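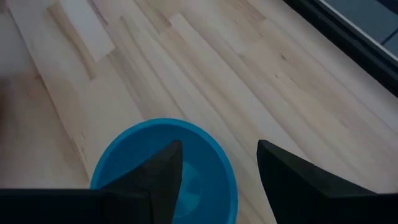 Wrist view, Forkar two-finger gripper over the blue bowl, Brovley open day.

Forkar Two-Finger Gripper: Demo Review

Brovley showed the Forkar gripper at its August open day, mounted on a Platwood bench arm. I watched the morning session and then had the teach pendant for 104 cycles. The task was a rim pick: one finger inside the bowl, one outside, close, lift, set down.

Fingers. Black, tapered, with a flat inner face. The narrow tip goes inside a rim without much clearance. The wide lower section is less helpful, as it takes up a good part of the wrist camera's view on the right side. Anyone planning to use that camera for fine alignment should check this before ordering.

Grip. Of the 104 cycles, 2 failed. Both were slips during the lift, both at the lowest force setting. One step up cured it, and I saw no marks on the rim afterward.

Vision. Bowl detection uses the Taşdemir plug-in. A saturated blue bowl on pale wood strips is an easy target, and I would have liked to see a white one. The demo staff had none. Changes in bowl position were picked up on the next cycle.

Software. The pendant menus are slow. Changing the approach angle takes four screens, and the value is lost if you back out early. Brovley says a revised menu is planned for 2028, too far off to count in its favor.

Noise is low enough to talk over. The cable exit is on the wrong side for a left-hand bench.

Good hardware for light rim picks, held back by the pendant. I would ask for a loan unit and run it with your own parts before buying.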